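Workshop > Notebooks > Shirt folding > September

Notes Rigs Logs Parts list Search

September, started 9.40am

Picking up from Radosław's page. Goal for today: enough clean two-handed folding demos to retrain, same orange shirt all through, then swap garment next time. Target 100. Lavanya on the grippers first, me on the log, swap after lunch.

Calibration first. Left hand ok straight away, right hand needed doing twice, gap reading drifted when fully open. Wrote the new offsets in the Plamov config, NOT in the shared one. Please don't overwrite. Clocks on both hands checked against the laptop, fine.

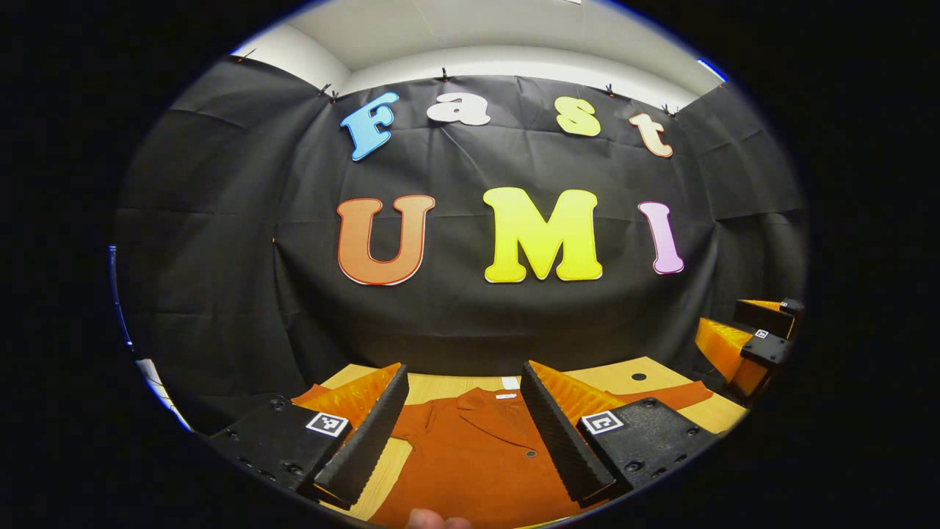

Starting pose still the thing we argue about. Kyriaki wants it random every time, Aishwarya wants a fixed start till the policy does anything sensible at all. Settled on fixed for the first block: shirt flat on the table, front side up, collar showing, both hands in view before recording. Second block anything goes. If you do the fixed block, say "flat" in the episode name or the sorting script puts it in the wrong folder (it did this to me, had to move them by hand, very dull).

Speed. Lavanya is quick and neat, I am slow and fuss at the collar. Can see it in the traces, hers have one close per grasp, mine have three or four little squeezes. Robot will learn the squeezes. Told myself: approach, close once, lift. Do it agian if it slips but don't nibble.

Episode 414 is the one to look at if anyone wants an example of a bad approach. Fingers nearly shut before they reach the cloth. Marked as drop.

Crumpled starts after lunch. Much harder. Finding an edge takes longer than the fold itself.

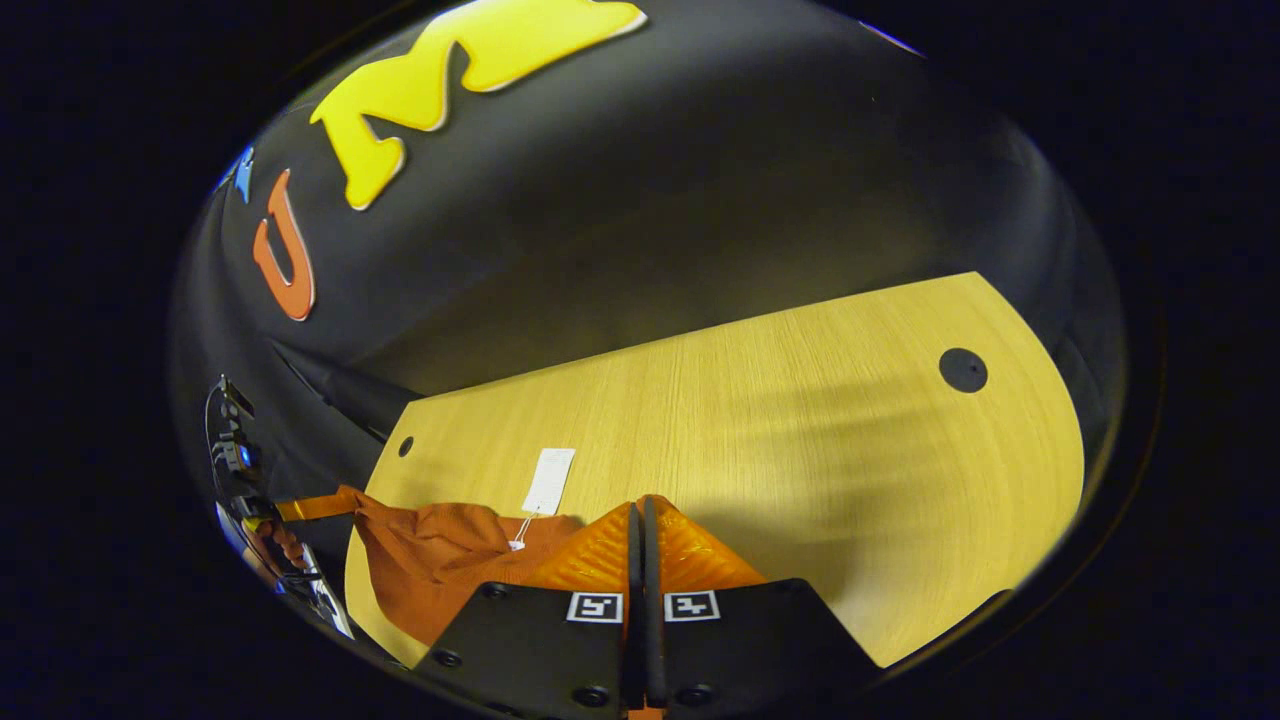
Fingers down on the crumpled shirt, paper-tag end. Tag still on its string.

Tag: leave on or cut off? Bright white against the table so the policy might latch on to it. Aishwarya says cut. I'd rather keep it for this set so we dont mix, then cut for the next. Ask Jayanthi.

Dropped 8 so far, 6 of them mine. Mostly lost tracking when I turned the wrist too far. Keep the wrist flatter.

To do
- upload before going home, last batch took ages
- spare finger pads, ask Garnoso what the wait is
- replay a few flat ones on the arm, half speed, hand on the stop
- Kyriaki to check right hand offsets with fresh eyes

Stopped 4.15pm, short of target, wrists sore. Rest tomorow.

Contact: Jayanthi Kurian, workshop desk | © Bolico | Back to top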